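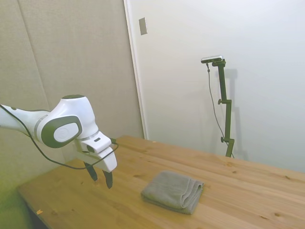

The arm above the pine table at the Cantero shared workshop, with a folded gray towel in front of its open fingers.

2/6/20 - Members of the Cantero shared workshop have spent the better part of the winter teaching a robot arm to fold a towel, and this week they opened the doors on Thursday evening so the neighbors could come in and see how far along they are.

The arm came to the workshop secondhand, without a table, a stand or much in the way of instructions, and everything around it has been put together by the members themselves in the evenings after work. Kacper Szewczyk, who has a day job repairing ovens and coffee machines, took on the table and the mounting. Ainhoa Arrieta wrote most of the software, which the group calls Wondine after a boat her grandfather used to keep, and she is happy to explain the name to anyone who asks (it is a good story, but bring a chair).

A sensor camera on a dark green pole looks down the table toward the arm, and the program uses what it sees to work out where the edges of the cloth are. Getting that pole in the right spot took longer than anybody expected. Szewczyk moved it three times in January, and each move meant that Arrieta had to go through the whole business of matching the camera to the arm all over again.

"I would come in with a coffee and see him standing there with a wrench, and I just knew," Arrieta said, laughing. "But he was right about the last one, so I have forgiven him."

The group keeps a log of every attempt, good or bad, in a spreadsheet that any member can read. As of Wednesday night it stood at 3,308 tries, of which 1,481 ended with a towel that the members were willing to call folded. They are fairly strict about it, too - a corner sticking out counts as a miss, and so does a fold that slides open when the fingers let go.

Terry cloth is a stubborn thing to pick up one layer at a time, according to Sérgio Garcia, who looks after the gripper side of the project. He has been trying different pads on the fingers, and he would like to try a softer set before the month is out. The members have spent $1,000 on parts so far, all of it from their own pockets, and would rather not spend a great deal more.

Shirts are next on the list, though Garcia says sleeves are a worry for another day. The workshop plans a second open evening later in February, and visitors are welcome to bring a towel of their own from home, as long as it is a small one.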